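Home > Desks & Workspaces > Shared and odd spaces

Teal table with a dip in it: where does anything go?

6 replies, 3 shown. Viewed 617 times

Posted by bracket_and_shelf, September 6, 2019

I have inherited the upkeep of a small break-out area at work. It has tiered seating down one side, the sort architects put in so that people will sit on it having ideas, and in front of that a bright teal table which I'm told is a Vevine. I can't find a label on it, so it might equally be a Hoshino or something somebody's brother-in-law ran up in a garage.

The table isn't a rectangle. The sides taper in towards one end, and the other end has a broad V taken out of it, so you get two rounded lobes with a dip between them. It looks cheerful and it is a complete nuisance. Everything people leave on it drifts up to the dipped end and stays there, while the end where you would want to do something is bare. I tidy it, go and make a tea, and it has all migrated north again.

I've had two goes at organising it. The first was a wire desk tray, straight sided, which stuck out over the taper and caught people in the hip. The second was a pot for pens, which became a pot for teabags.

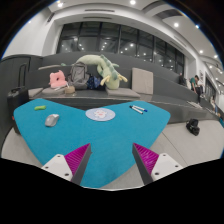
The table as it stands. Mouse on the left, markers on the right, mat in the middle.

The mat with the little white animal on it is not mine, but it has been put bang in the middle of the dipped edge and I've come to think of it as the only thing on the table with a plan. Cushions are another matter. They are meant to live on the lower bench in a row. At least one is always standing on end against the back, and there's a thin one up on the higher level behind people's belongings, and a large plush toy has a cushion to itself in the middle, in the best seat.

So, two things. Is there a tray or organiser that suits a table with no straight edges worth the name? And is there any way of keeping seat cushions where you put them that doesn't involve glue? Budget is 20 pounds, which I'm aware is funny.

Posted by Gedach_regular

Buy a rectangular table.

Posted by moderately_tidy

Ignore the above, they say that to everyone. They said it to a woman with a piano.

We've got a table of a similar persuasion (ours is a kidney, in orange) and the mistake I made for a long time was trying to follow the edge. Don't. Put your organiser well inside it. You want something small and round with a rubber bottom, because a round thing has no opinion about which way the table is facing. Cork plant saucers are what I use, and a set of 3 comes in comfortably under your budget. Stick one on each lobe and leave the third in a drawer for when one walks.

Going by your photo I'd give the right lobe to the markers, seeing as they're lying there anyway, and the left to the mouse. You are only making official what people do already. I'd leave the mat exactly where it is. If you shift it, somebody will put a laminator there.

Two more things about markers. A saucer won't hold them upright, so they'll lie across it with their ends hanging over, and you'll have to live with that. And please check they are the whiteboard sort. We had permanent ones on ours for a whole December and the orange has never been the same.

For the cushions, get the open-weave grip stuff that goes under rugs. It comes on a roll, cuts with kitchen scissors and goes under each cushion. The Prero one is fine. It stops them sliding. It will do nothing whatever about people who stand them on end, as those people are leaning on them and have every right to, the seat backs on that kind of tiering being about as kind as a kerb. Put out one more cushion than you have places for and call it a back cushion. Then it isn't out of place.

I have no advice on the plush toy. I'd let it keep the seat.

Posted by hingeless

Second the grip mat. Wash it now and then or it goes like old chewing gum.

Slightly disagree on the saucers. Ours got used for biscuits within the day, then for crumbs. I'd go for a shallow round tin with a lip, the sort sweets come in, free if you know anybody who eats sweets. The lip stops pens rolling down into the V and on to the floor behind. Whatever you buy, measure across the lobe first at its narrowest. I didn't, and I own a very nice tin that overhangs.

Also have a look underneath for a label before you decide it isn't a Vevine. My one was stamped 871 on the underside and nothing else, so I'm no wiser, but you might have better luck.

This thread has been marked as solved by bracket_and_shelf.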